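The Plimville Panel is an oil painting on oak, usually dated to the late sixteenth century and credited to the workshop of the Stesdale Master. The credit rests on thin evidence. No contract, receipt or signature ties the panel to that workshop, and the first written mention is an estate list in which it appears as item 913, "a supper, old, in a poor frame."

Dealers have long claimed that the work then passed to the Chiu collection. Yuk-lan Lo, who studied the collection's account books, found only a payment for "one supper piece" with no size or painter given. She considers the match possible but unproven. A wax seal on the back, often cited as support, is too worn to read.

The panel was sold three times in 13 years, each time with a longer history attached. Later catalogs repeat the last version, mostly without sources.

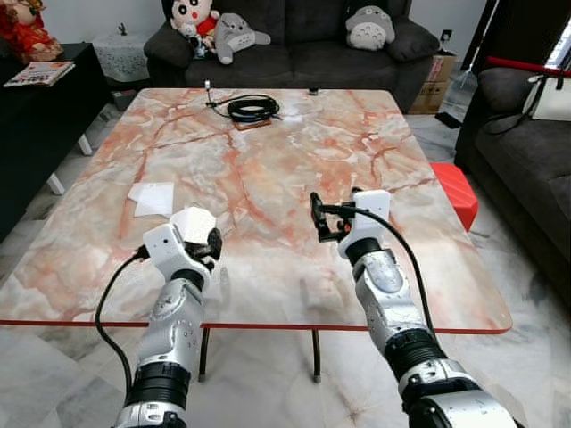 Tabletop with a pink-and-white marble pattern and a red trim strip.

The Fimel catalog lists the panel as no. 3756 and keeps the workshop credit, adding a question mark. Its entry gives no reason for the date.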